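The Chore Report: will anything ever fold my towels?

Every spring I get the same letter from readers, worded a few hundred different ways: "Can I buy something that does the laundry yet?" The April mailbag had 26 of them. So I'm giving the whole item over to cloth this month, and the dishwasher people will have to wait (sorry, dishwasher people, I haven't forgotten you!).

Short answer: no. Longer answer: it's getting interesting. A washer and dryer already handle the heavy part, and what's left is the bit at the end where you stand there matching corners. That bit is murder for a machine. A mug stays mug-shaped when you pick it up. A cloth has a new shape every time you touch it, and a white one on a white table barely has an outline to go by.

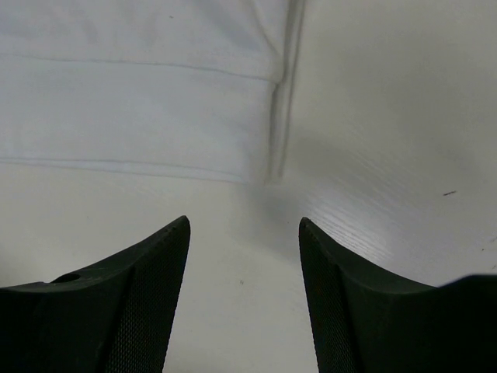

I've been grumbling about this since the Nukstead folding cabinet, which I tried four years ago and which cost me $871. You had to clip every shirt in by hand, and by the time I'd clipped it I could have folded it, put it away and made a sandwich. It's in my garage now with paint cans on it.

What I like about the two-arm approach is that it goes at the job the way you and I do, one hand on each side.
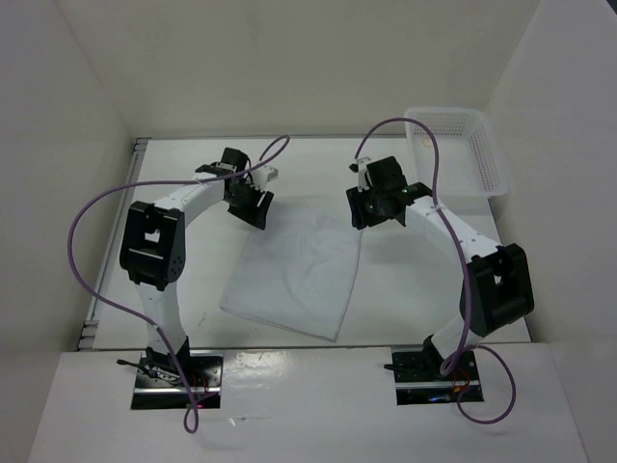 Two arms, one thin white cloth, and a nearly empty basket in the back corner.

Would I want a pair of these on my dryer? Not yet. I wrote to Skandel and Neltasero with the same question, whether their home machines would take on a mixed basket with a fitted sheet in it. Skandel sent me a brochure. Neltasero said "ask us again later," and I appreciated that one more. My own feeling is that flat things come first: napkins, dish towels, pillowcases. Hotels and diners go through stacks of those, and they'd put up with a slow machine if it kept going all night.

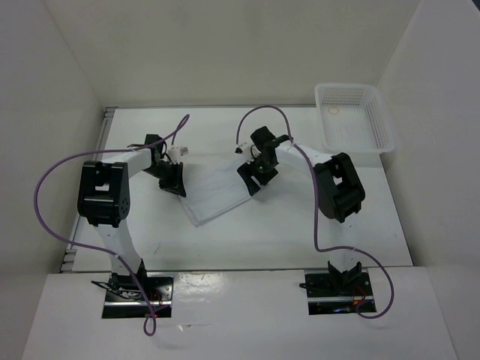 Socks are another matter, and don't get me started on duvet covers. A reader who works at the Ó Dubhghaill linen service tells me their crew still does all the finishing by hand, four to a table, and they'd happily give up the napkins tomorrow but want to keep the tablecloths, because that's when they get to talk.

If you've got a folding gadget at home that really earns its spot, write and tell me. Next month: dishwashers, and whether anything can load one without chipping the good bowls.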